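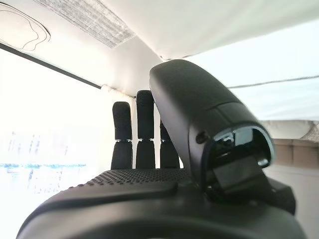
¿Qué diferencia hay entre enseñar a mano y teleoperar?

A mano (kinestésica) se agarra el brazo y se lleva por el recorrido; teleoperando, el operador mueve un mando o un guante y el robot copia desde lejos.

Apuntes sesión 4, Hannelore Mösli. Para el 9 de octubre de 2020 traer leído el capitulo de Rosales.

– A mano: barato, se nota el peso y el contacto. Malo para manos de varios dedos, no se pueden guiar todos a la vez. Ojo, el cuerpo del que enseña tapa las cámaras.
– Remoto: sirve para los dedos. Pero hay retardo, y casi nunca hay tacto de vuelta. Mapear pulgar humano a pulgar robot = lo más dificil, ver esquema de pizarra.

Práctica con Priline: 40 demostraciones por grupo, misma tarea, cambiar la posición inicial del objeto cada vez. Los intentos fallidos se guardan aparte – no borrar!! Anotar quién opera.

El conjunto de febrero tenia 1.004 episodios, 63 descartados por pausas largas. Pausa larga = la política aprende a quedarse quieta. Preguntar por qué (cae en el examen, seguramente).

Falta: recorte de trayectorias, frecuencia de muestreo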